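Two-arm cabling cell: frequently asked questions

Prilldale Training Workshop, robotics bench
Last changed: Wed 23 November

These answers are for everybody who sets up, cleans or repairs the two-arm cell on the Ulora bench. Please read them before you send a message to the bench mailbox. If your question is missing, write it on the sheet beside the door and we will add it.

GENERAL

What work does the cell do?

It handles small cables. The two arms pick up a cable, pass it between them and bring the plug to a phone, a power strip or a network switch. The work is slow and the parts are light, but the cell needs regular care, more than the people who see it for the first time expect.

Who may work on it?

Anyone who has done the Vullo bench introduction. Without the introduction you may watch and you may run a task that is already stored, but you may not open a joint, move a base plate or change a value in the settings file.

Where is the stop?

The red button is on the post of the bench, on the operator's side. It cuts the servo power for both arms at the same time. The arms have no brakes, so they will drop when the power is gone. If there is time, move them to the rest pose first. In an emergency do not think about the rest pose, press the button.

LAYING OUT THE TABLE

How should I lay out the objects before a session?

Start from a clean table. The switch goes at the back, with its ports turned to the arms. It may stand at an angle, this makes no problem, but it must be inside the reach of both grippers. The phone lies with the screen up. The white cable should be laid in loose loops, with enough free length that the plug can travel to its port and the cable does not become tight.

Before the first stored task, bring one arm down slowly by hand control and look at the wrist camera view. You should see the finger tip, the object and a good piece of free table around it. If the black jaws fill the whole view, the arm is too low.

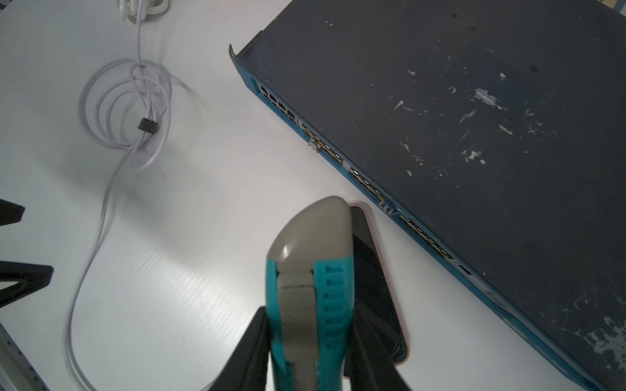

Wrist camera view with the finger over the end of the phone, switch behind it, cable to the left.

Must the switch be clean?

Clean enough. Ours is an old rack unit, scuffed on the top, and the marks do not disturb the work. What matters is the front. Dust in a port makes the plug stop half a millimetre too early, and then the force limit comes and the task is cancelled. Blow out the ports with the hand pump. Do not use a wet cloth on the front side.

Can I leave the tie on the cable?

Yes, if the part after the tie is long enough. A small tie keeps the loops together and the arms do not catch them so often. Do not pull the tie fully tight. We had in October a cable with a broken core exactly at this place, and we searched two days for a fault in the gripper that did not exist.

Why do we use the same phone positions again and again?

We do not need exactly the same position, only the same area. The Cuypers sheet on the wall gives the limits. If the phone lies too near to the switch, the finger can touch the switch housing before it reaches the phone.

What about reflections?

A dark phone screen works like a mirror. You will see in it the lamp, the wallpaper and sometimes the gripper. For a person this is no trouble, but the software can take a bright reflection for an edge. If you see a strong white bar on the glass, turn the phone a little, or move the lamp arm. Do it before you start recording your positions, otherwise you will do the work twice.

THE GRIPPERS

Where should the fingers hold a charging cable?

Just below the connector. On the plug housing itself the fingers have little space, and they knock against the phone case. Too far down, the cable bends and the plug turns away to the side. Close the fingers slowly until the cable does not slide, and then stop. More force does not help. 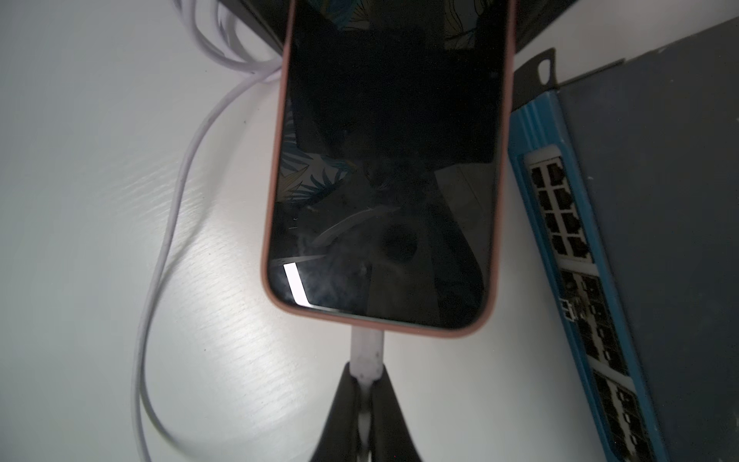 If the cable still slides at the lowest force, do not increase the value immediately. First look at the finger pads. A pad with dust or skin grease on it loses a lot of grip, and cleaning takes less time than a new calibration.

How do I clean the finger pads?

Switch off the servo power and support the wrist with one hand. Wipe the pad with a dry lint-free cloth, then with a cloth that has a little isopropyl alcohol on it. Let it dry completely. The textured pads hold dirt between the small squares, so use the soft brush there. Never scrape with a screwdriver.

When must a pad be replaced?

When the texture is flat in the middle, or when an edge lifts. We also replace it after 300 hours in the log even if it looks good. Write the change in the log with the side, left arm or right arm. "Changed pad" alone tells the next person nothing.

The teal band on my finger is moving. Is it a fault?

It is a small fault. The band must sit straight along the finger and it must not come over the tip. If it moves during the work, take it off, clean the finger under it and put it on again. A band that is stretched goes in the bin, please do not put it back in the drawer.

The two fingers do not meet in the middle. What now?

Open and close the gripper 15 times without any object and look again. Sometimes there is only a crumb in the guide. If the difference stays, loosen the finger screws by a half turn, close the gripper on the brass gauge and tighten the screws while it is closed. Then run the gripper zero from the menu. After this you must repeat the hand-over test, see the next part.

CHECKING THE TWO ARMS TOGETHER

How is the hand-over test done?

1. Clear everybody's hands from the enclosure and switch on the servo power.

2. Bring both arms to the rest pose and wait until the fan noise becomes lower.

3. Check that the screws of the two base plates are tight on the rail. A loose plate gives an error which grows with every movement, and you cannot remove it with software.

4. Let the left gripper take the plug of the white cable. The cable should lie free on the table under it.

5. Move the two grippers together near the middle of the table, at the slow speed. Stop when the fingers almost touch. 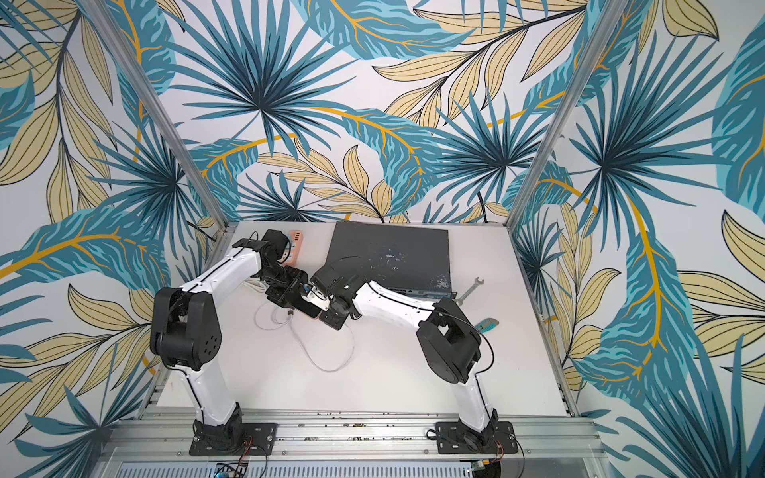
6. Compare the height of the two finger tips. Look from the front and then from the side. If one is clearly higher, stop the test here and do the shoulder zero for this arm.

7. Let the right gripper close, wait one second, and open the left. The plug must not jump or turn.

8. Repeat with the arms changed. Write both results in the log.

How many times must the test pass?

2 times in each direction, one after the other. If one fails, start again from step 2.

The arms touched each other. Do I have to report it?

Yes, always, also when nothing is visible. A light touch of the fingers usually has no consequence. A touch between two wrists can bend a bracket. Look at the servo brackets for fine cracks near the screw holes, and at the printed parts, which break before the metal does.

One arm shakes when it is stretched out. Why?

Most often it is the supply voltage or a loose horn screw in the elbow. Measure the voltage at the base while the arm holds its pose, do not measure it at rest. If the value is correct, switch off, support the arm and check the horn screw. Only after that consider a new servo. They are expensive and half of those that came back to us had no defect.

The servo becomes warm. What is the limit?

The software gives a warning at 61 degrees and reduces the speed. Stop the task and bring the arm to rest pose. Let it cool with the power off. If the warning comes again in the same session, leave the cell and write to the mailbox.

CABLES AND ENCLOSURE

How should the thin black cables on the arms run?

Along the link, held by the clips, with a free loop at each joint. The loop must be big enough for the full movement of the joint but not so big that it hangs in front of the wrist camera. Move every joint by hand from one end to the other with the power off and watch the loop. Pay special attention at the wrist, because there the cable has the smallest space and there most of our connector repairs happen. 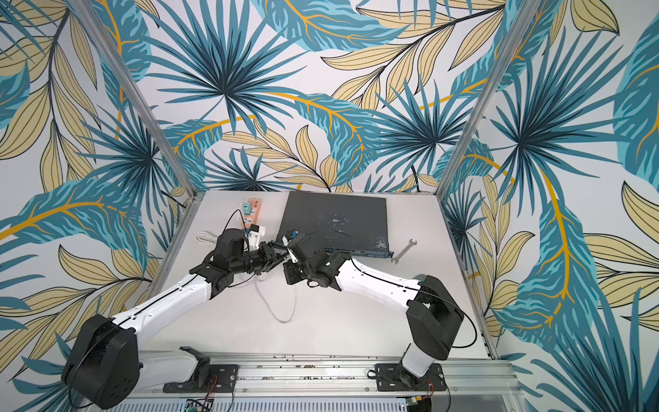 After you correct a loop, do the same hand movement a second time, now with both arms near each other. A loop that is fine on one arm can hook into the bracket of the other one when the grippers meet.

May I leave tools on the table?

A tool may stay at the back or at the side if the stored task knows about it, for example the open-end wrench used in the sorting tasks. Your own tools go back to the trolley. Before you switch on, look at the table once from the left and once from the right, the arms hide a good part of it.

There is dirt in the rail. Does it matter?

For the function of the arms, not much, the plates are bolted and do not travel. But small screws lying in the grooves can fall down to the circuit boards below, and a short circuit there will stop the whole cell. Vacuum the rail every week with the narrow nozzle, power off. Do not use compressed air, it only blows the screws to a worse place.

Can I take the wallpaper off the walls?

No. The colour calibration of the fixed cameras was made with it. If a corner comes loose, glue it back flat and tell us.

Which spare parts are in the cabinet?

Finger pads, bands, clips, wrist cables and two servos of each size. Base plates and links must be ordered, and delivery takes over 15 working days. Take the last piece of something only together with an order form in the tray.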